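I have been thinking about dish towels for most of March, which tells you what kind of month it's been.

It started when we moved into the new place on Fothergill Street and I unpacked the kitchen boxes. I own (owned!) 38 dish towels. Some of them came from my grandmother, a few were gifts with jokes on them that stopped being funny years ago, and a solid chunk were those stiff, shiny things that push water around a plate without ever picking any of it up. The new kitchen has exactly one towel drawer. So I've been weeding, washing, sorting and reading far too much about cotton, and now you get to hear all about it. 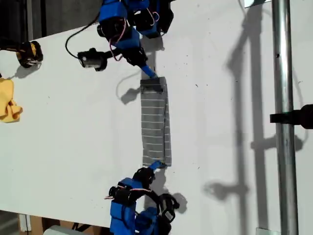
## What a towel is supposed to do

I used to think thicker meant better. Then I spent a week drying everything with a big fluffy one and by the second pan it was a soggy lump that wouldn't dry out overnight. The ones I keep reaching for are thin, flat and a little ugly. Linen is wonderful once it's been through the wash a couple dozen times, but brand new it feels like drying your glasses with a paper bag. Cotton waffle weave is good from day one and shrinks like crazy, so buy it bigger than you think you need.

Also, and I feel strongly about this, stop using fabric softener on them. It coats the fibers. I stopped in the fall and even my bad towels got better. Half a cup of white vinegar in the rinse every so often, a hot wash, and no dryer sheets. My mother disagrees and we've agreed not to bring it up at dinner. 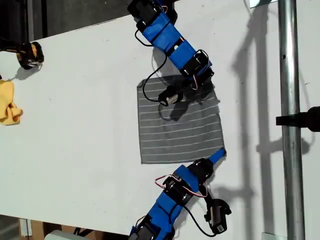
My own keepers came down to a short stack, and color had more to do with it than I'd like to admit. White shows every drop of tomato sauce. Red bled all over a load of pillowcases and is banned for life. What I want is something like that gray with the thin white stripes, because gray forgives coffee and the stripes give you something to line up when you fold. I ended up ordering a set in almost that exact look from Stitik, a little online shop I found at one in the morning, and I paid 47 dollars for them, shipping included. Is that too much for dish towels? Probably! But I use them more than I use my nice coat.

## The drawer problem

So, the drawer. It's shallow, and it sticks in damp weather, and whoever put it in hung it right beside the stove (good) under the outlet where the toaster lives (crumbs, forever). I tried stacking the towels flat first. Looked great for a day. Then you pull one from the bottom and the whole pile comes with it.

Next I tried rolling, which takes up more room than you'd expect and makes me feel like I'm running a spa. What finally worked was folding in thirds the long way, then in half, then in half again, and standing them up on edge like files. You can see all of them at once and grab one with wet hands. I bought a bamboo divider from Clunda to keep them from flopping over, and it was a quarter inch too long for the drawer, so I sanded the end down on the back steps and got dust in my tea.

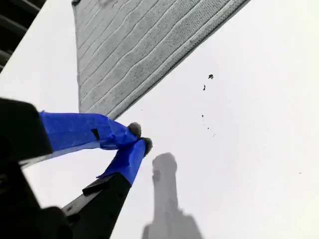 *Gray towel, blue tape.*

The rejects went three ways. The worn-out ones got cut up for rags and live under the sink in an old Vallis cookie tin. The joke ones went to the thrift store, where I hope they make someone laugh for the first time in a decade. My grandmother's I kept, all of them, even the one with the scorch mark, and those are in the linen closet where they aren't allowed to touch a dirty pan. 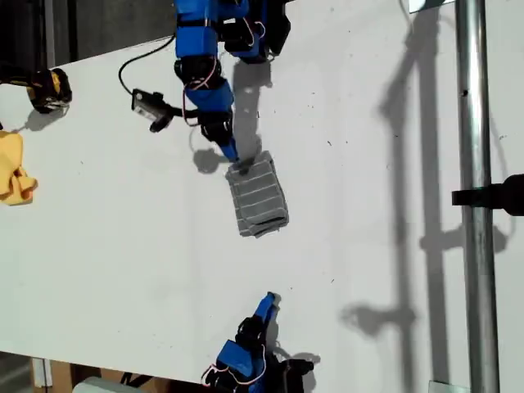 *4 min read*

A couple of you asked last time about the smell, so let me get to that before I run off to make dinner. If a towel smells sour the second it gets damp, a regular wash won't fix it. Boil it. I mean in a big pot, on the stove, with a spoonful of washing soda, for fifteen minutes or so, and then run it through the machine as usual. The water turns a color I won't describe. Hang it somewhere with air moving — over the oven handle is fine as long as it's one layer and not bunched up.

And change them more often than you think. I'm on a fresh one every morning now, two if I've been baking. It's hardly any extra laundry.

Next up is the cupboard with the plastic containers. I've counted 66 lids so far and there's another bag in the garage.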